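Skandero hand-held gripper kit: first impressions after a month
Forum index > Arms, Grippers and Grabbers > Kits and Reviews

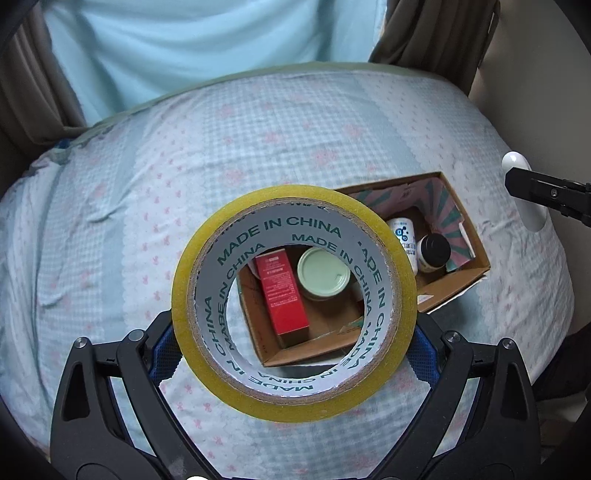

Post 1
brasswasher
Member, 158 posts

OK, I've had the Skandero hand-held kit since October and I am having a ridiculous amount of fun with it, so I'm writing it up before the newness wears off. I bought it with my own money, no discount code, no deal with the shop.

For anyone who hasn't followed the other threads: you get the two-finger gripper on a handle, the camera mount, a spare set of blue pads and a bag of pins and screws. You do the task by hand, the camera records it, and the software turns your clip into something an arm can learn from. I've been doing household stuff with mine. Packing tape, jars, cartons, getting things in and out of a cardboard box on the bed.

What I love: the fingers! They stay nicely parallel all the way in and the linkage feels tight, with no rattle at the pins. A big roll of tape is a good test because it wants to roll out of your grip, and the pads have enough bite that I can pick it up standing on its edge and turn my wrist without thinking about it. My old Vusard gripper used to spit that same roll across the room.

What I don't love: the trigger spring is too stiff. After 40 clips my hand knows about it. And the manual is four pages, one of them the parts list printed twice.

Ask me anything, I'm home all evening.

Post 2
low_torque

Nice write-up. How wide does it open? I looked at the product page twice and couldn't find it, which always makes me suspicious.

Post 3
brasswasher

I haven't put calipers on it, sorry. It takes the tape roll across the outside and a fat jar lid with room to spare. I'll measure it tomorrow and edit the first post.

Post 4
mittenhands

I'll be the grump. I had this kit for three weeks and sent it back. The fingers are great, agreed, but the pads started lifting at the corners on mine, and the camera mount crept downward every time I set the thing on a table. By the end of a session I was recording my own knees. For the money I want a mount that stays where I put it.

Post 5
brasswasher

Which mount did you get? Mine has a second screw on the side, and I've read that the early ones only had one. No creep here so far, and I'm not gentle.

Post 6
mittenhands

One screw. So maybe they fixed it, but they sure didn't email the people who bought the first batch.

Post 7
oxbow_kit

They'll send you the newer mount if you write in. Took me 2 emails. The first reply was a form letter, the second was a real person who was very nice about it. No help to you now that it's gone back, but somebody else may want to know.

Post 8
ferrule

Has anybody compared it with the Valentini? I've used one at work and it's a lovely piece of gear, with a much lighter trigger. Heavier overall, though, and you can't get spare pads without buying a whole finger.

Post 9
low_torque

I have a Valentini and I'd pick it again for small parts. Screws, clips, pens, that kind of thing. The tips come together cleaner. For boxes and bottles I don't think it matters much, and the Skandero is a lot easier to live with if you're holding it for an hour.

Post 10
ferrule

Disagree on the hour! With that spring? My thumb would quit first.

Post 11
brasswasher

Ha, fair. There's a softer spring in the Brurbridge parts shop that fits. I ordered one last night and I'll report back. I don't know yet if it opens the fingers fast enough, so please don't all buy it on my say-so.

Post 12
pebbledash

Total beginner question, sorry. How many clips do you need before it's worth training on them? I keep seeing 2000 thrown out as a number and that seems like my whole winter.

Post 13
oxbow_kit

Depends on the task. For one object and one motion I got something that sort of worked with far fewer. Start small, change the position of the object a lot, and change the background too. I did all mine on one desk and the arm was hopeless anywhere else.

Post 14
brasswasher

Seconding all of that. Use a bed, a floor, a kitchen counter, whatever you have. Patterned bedding is great for this, and it's soft when you drop a jar (I have dropped many jars).

Post 15
mittenhands

Still grumpy, but if the new mount holds I might give it another go in spring. Somebody post a picture of that second screw, please.

Post 16
brasswasher

Will do, once I find the small hex key. It was in the bag this morning.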